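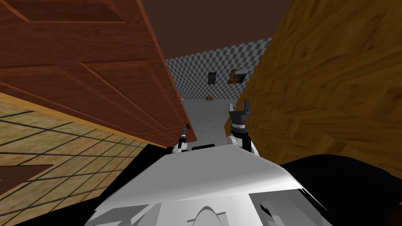 # Cundura: relatório intercalar

**Projeto de laboratório, novembro de 2020**

O Cundura é um robô de dois braços que, por enquanto, vive sobretudo no computador lá de casa. A parte física está numa bancada da oficina partilhada Melanton e consiste numa base, dois motores e muita esperança. O objetivo do semestre era modesto: passar por uma porta.

## Simulação

A casa virtual foi montada no Virkex, com portas de madeira, chão de mosaico e uma parede aos quadrados cinzentos e brancos que ninguém no grupo admite ter escolhido. O controlador, a que chamámos Su, recebe a imagem da câmara da cabeça e decide o movimento dos braços e da base.

Fizemos 400 tentativas de travessia. Em 356 o robô passou. Nas restantes ficou preso na porta, com uma persistência que gostávamos de ver em nós próprios na época de exames.

A maior parte das falhas vem do braço esquerdo, que se aproxima demasiado da porta antes de a base estar alinhada. Tentámos 5 correções. A que resultou foi baixar a velocidade do ombro – a mais simples e, claro, a última que experimentámos.

O ponto de vista da câmara também complica. Com a cabeça inclinada, a porta avermelhada ocupa boa parte do lado esquerdo e a madeira amarelada fecha o direito. Sobra uma passagem estreita ao centro, com os dois quadros na parede do fundo, que o Su usa como referência para se orientar. 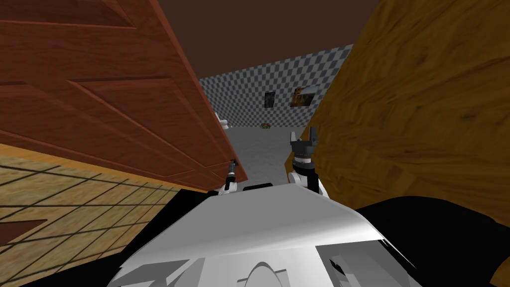
## O que falta

- Soldar de novo a placa do braço direito, que já vinha mal soldada desde julho (por nós).
- Repetir os ensaios com a porta mais fechada.
- Imprimir os dedos da garra real.
- Medir a porta da oficina, coisa que devíamos ter feito antes de desenhar a base.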